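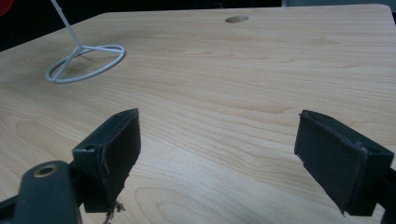

Gripper fingers over the table top, with the pads frayed at the edges.

Home > Forums > Workshop and Home > Automation

Can a machine do the hats yet?

Reading time: 4 min

Filed under: Household chores, Small workshops, Robots

flo_campbell
22 Dec 2023

I run the finishing side at Wullent. We wash, dry and fold soft goods for other people, mostly hats and scarves, some gloves. Every winter someone asks me why we don't get a machine in for it. I would like a straight answer from people who have worked with them.

The job is this. A wet hat is pulled into shape, hung by its loop on a spoke of the rack, left, taken off, turned the right way out and put in a bag. A new starter learns it in a morning. Last March we did 1143 hats and the hanging was the slow part, because the loops are small and no two makers put them in the same place.

I'm not asking whether it will happen one day. I'm asking whether it can be done now, at a price a small firm could pay.

Florence Campbell

benchdog57

Short answer from me is no. We looked at this at Zaltden for gloves and gave up. A machine is very good with a box. A box is the same shape when you let go of it. A hat isn't the same shape twice running, and once it folds over itself the thing you want to hold is on the inside. 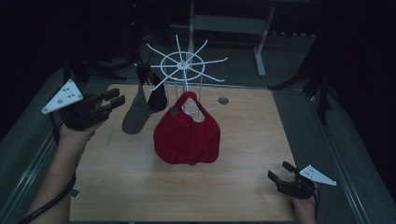
The other trouble is the rack. Ours has thin spokes like yours, and they move when you touch them. A person feels that and waits a second. The arm we had on trial carried on to the place it had been told to go and pulled the whole stand over. You can bolt the stand down, but then you can't carry it to the heater, and the heater was the reason for having a stand.

A.Woldemariam

I disagree with some of that. You are describing an arm running fixed positions, and people have moved on from those for cloth. Now you have a person do the task many times with the gripper in their own hands, cameras running, and the arm is trained from the recordings. It doesn't need the hat to be in one place. It still gets loops wrong, I'll give you that.

Where I think it works already is taking off the rack and dropping in a bin. Where I think it doesn't is turning the right way out. That takes two hands pulling against each other, and when one slips you have to notice straight away.

Abenezer

benchdog57

Dropping in a bin isn't finishing though. If a person has to pick it back out of the bin to bag it, you have added a job.

A.Woldemariam

You have moved a job. The person can bag sitting down and doesn't have to walk round the racks. Whether that's worth the money is a fair question.

pegs_and_line

Coming at this from the home end. I have no use for a machine that hangs 457 hats a day. I have four children and a radiator. What I want is something that takes the washing out, pairs the socks and doesn't need me standing over it. My neighbour had a Gilent folding unit for shirts and you had to clip every shirt in by hand. By the time it was clipped you could have folded it.

flo_campbell

That's my worry as well. Time spent getting things ready for the machine never seems to be in the leaflet.

Can I ask about wear? We handle a lot of knitted things and I don't want bits coming off on a pale hat.

A.Woldemariam

Pads wear. Treat them like sandpaper and keep spares in a drawer. Soft ones hold cloth better and go ragged sooner – hard ones last, but a fine knit can slide off them. If you do pale goods, change them before they shed and don't wait for the grip to go.

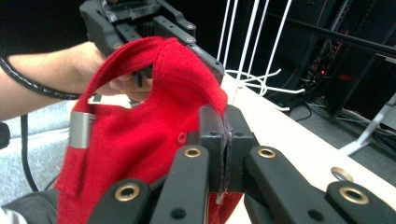 pegs_and_line

Why is cloth harder for a machine than a cup or a plate?

A.Woldemariam

Cloth changes shape as soon as it's held, so the machine has to keep working out where the edges are. A cup stays a cup, and one look at it is usually enough to plan the whole move.

benchdog57

And you can put a cup down badly and it's still a cup. Florence, what do they want for it? We were quoted £2518 for the gripper and fittings, arm not included, and that was before anybody had taught it anything.

flo_campbell

More than that, and a yearly charge on top. They say it gets 97 hats in a hundred off the rack. I asked what happens to the other three and was told somebody picks them up.

A.Woldemariam

Ask them for that figure on your own hats, with your own rack. Send a mixed box with the awkward loops in it.

flo_campbell

I'll send one after the holidays. We're carrying on by hand until the spring whatever they say, as I've already got the rota done.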